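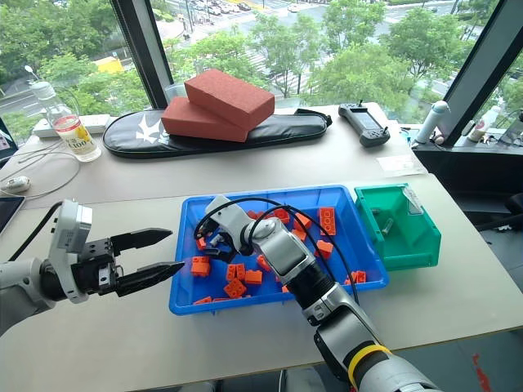 Pledis: Progress Report and Equipment Plan
To the Nanari Fund
Prepared by Tahmineh Nikzad, Plelum Workshop
Sunday, July 7, 2024

Dear friends at Nanari,

Thank you first of all for your patience with this one. I had meant to send it before the holiday, and then we decided to hold it until we had a clearer answer from Serrano about the replacement fingers, and one thing led to another. The good news is that the answer came and I can now give you a proper picture of where the first part of your grant has gone, what we would like to do with the rest of it, and a couple of places where I'm going to ask you to let us move money from one line to another.

Where we are

You'll remember that when we wrote the proposal last winter, Pledis was a pretty modest idea: to find out whether a pair of tabletop arms could help a small toy-lending program with the dullest part of its work, which is going through returned tubs of building bricks and taking out the things that don't belong there. Batteries are the big one. They fall out of toys, they get tossed into the nearest tub by a tired parent, and then somebody has to find them before the tub goes out to another family.

We have now finished 61 practice sessions with both arms. A session for us is one morning or one afternoon at the table, including the setting up, the fussing, and the tidying away, so please don't read that as solid hours of sorting. Still, it is more than we had planned to get through by midsummer, and I'm very pleased with the group for keeping at it through what was a slow and rather discouraging February, when the left arm spent more days in its shipping case than out of it.

The work is all done over a plastic tray for now. We went back and forth about this (deep tubs are what the lending program uses, after all) and settled on the tray for the whole first stage so that we could learn about the grippers without also having to learn about reaching down into a hole. We chose a bright blue one because most of the practice bricks are orange and it makes life easier for everybody, people included. I know that real donated bricks come in every color there is. That is a second-stage problem and I have put a little money aside for it below.

How the grippers are holding up

Here I have to be a bit long, so bear with me, as most of the equipment request hangs on it.

Both arms have the plain two-finger grippers that were in the original quote. For bricks they're good. A chunky brick has flat sides and studs, and if the fingers come in a little crooked the brick tends to turn and settle between them. We have had very few complaints about bricks, apart from the ones that lean on each other in a corner, where a finger can't get down the side without pushing the whole lot along the tray wall.

Batteries are another story. They are round and smooth, they roll if you touch them on the wrong side, and they like to end up tucked against a brick so that only one side is free. The finger has to come down very close to the floor of the tray and the two tips have to close evenly. With the fingers we have, the tips have worn a little differently from each other, and you can feel it when you run your thumbnail along them. On a brick it makes no difference whatsoever. On a battery it means a good grip one time and a skittering sound the next. 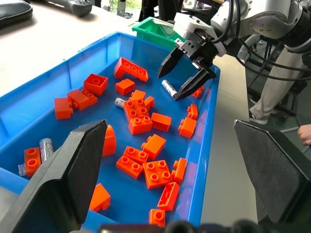
So we asked Serrano whether they could supply fingers with a softer pad at the tip, and after several very pleasant phone calls they came back with a price of $172 a pair. That is more than I had penciled in. I had allowed for plain spares, which cost a good deal less, and I had also assumed we would only need one spare pair per arm for the full term of the grant. Looking at how the first ones have worn, I no longer think that's safe. I would like to buy two padded pairs for each arm now, and come back to you in the next report with what we've learned about how long they last before we order any more.

I did look into making our own pads. One of our student helpers glued some rubber onto an old pair and they gripped beautifully for two afternoons, after which the rubber began to creep sideways and we were picking crumbs of it out of the tray. I'm not against trying again with a better glue, and it would be a cheap thing to try, but I wouldn't want to plan the autumn around it.

Cables and cameras

The cables are the other thing that has taken up our time. Each arm has its power and data lines looped over the wrist, and those loops have to be long enough that the arm can reach the far corner of the tray and short enough that they don't snag on the other arm when both are working at once. We've been managing this with ties and a lot of goodwill. It works, and then somebody adjusts something and we spend half a morning finding the right slack again. I have included a small line for proper cable guides. It's the least exciting purchase in this report and I suspect it will be the one that saves us the most hours.

The wrist cameras have earned their keep. When we wrote the proposal, there was some discussion at your end (quite fairly) about whether we needed a camera down at the gripper as well as the view from higher up, and you approved the one extra view on the understanding that we'd report back. My answer after this stage is yes, we do need it. From above, a forearm will quite happily hide the very corner of the tray you most want to see. Looking along the fingers gives you a sense of how a battery is lying and what it is lying against. The drawback is that the fingers themselves fill a good part of the view, so we wouldn't want to go without the high view either.

I should mention light as well. Our table is by the big windows, and it is a lovely place to work, with trees outside and the street beyond them. It does mean that the light on the tray changes through the day, and a glossy tray throws back a fair amount of it. We've had sessions where the morning recordings and the afternoon recordings could have come from two different buildings. I'd like to put up plain roller blinds and one good steady lamp. We talked about moving the table to the inner room, and I'm reluctant, as the inner room is where the lending program does its packing and they have been more than generous with us already.

What we have spent

We are under on equipment and slightly over on supplies. The arms, the stands and the cameras came in where we said they would. The saving is mostly on shipping: Serrano put the second arm in with another delivery coming our way, and didn't charge us for it, which was very kind. The overspend is on small things, cable ties and tape and trays and a second power strip, plus bricks, which I'm a little embarrassed to say I had budgeted for only once. The first set was too small and light to be much like what families send back, so we bought the larger toddler kind and have used those ever since.

What we would like to do next

With your agreement, I'd like to move 20 percent of the unspent equipment money into supplies and spares. That would cover the padded fingers, the cable guides, the blinds and the lamp, and a mixed lot of used bricks in every color for the second stage. The rest would stay where it is toward the deeper work table, and I'd like to hold off on ordering that until the autumn. I have two quotes in hand and the cheaper one is lower than our present table by several inches, which would mean remounting both arms. I want somebody to measure that twice before we sign anything.

I would also like to ask for one change of plan. The proposal said we would buy a third arm at the end of the first year if things were going well. Things are going well, and I no longer think we should buy it. Two arms over one tray already take some choreography, and most of what slows us down is in the fingertips, the cables and the light. I'd sooner leave the third arm out and put some of that money into paid hours for the people who run the sessions. If you would rather keep the line open until you've visited, I quite understand, and nothing we are asking for this summer depends on it. 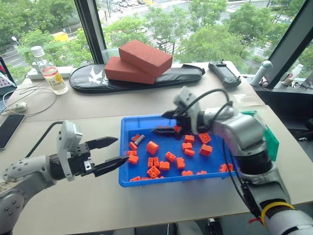 Both arms at the sorting tray, by the windows.

For the next reporting period, our aim is 100 further sessions, with the padded fingers on both arms from the start so that we are comparing like with like. I've built in a gap while the lending program has its busy weeks, when we will need to keep out of their way and they'll need their shelf space back. We'll keep a simple wear log for each pair of fingers, in pencil, on a card that stays with the arm, and I'll send you copies with the next report along with Serrano's invoices.

There are two things we need from you. The first is a yes or no on moving the money, and an email is plenty for that. The second is a date for your visit, if you still want to come. Afternoons are better for us, and there's room at the table for a couple of people to stand and watch without being in anybody's elbow space. Please wear comfortable shoes, as we're short of chairs on session days.

The full ledger and the two table quotes are coming to you separately. If anything in them doesn't match what I've written here, go by the ledger, and call me.

With many thanks and warm wishes from all of us,

Tahmineh Nikzad
Plelum Workshop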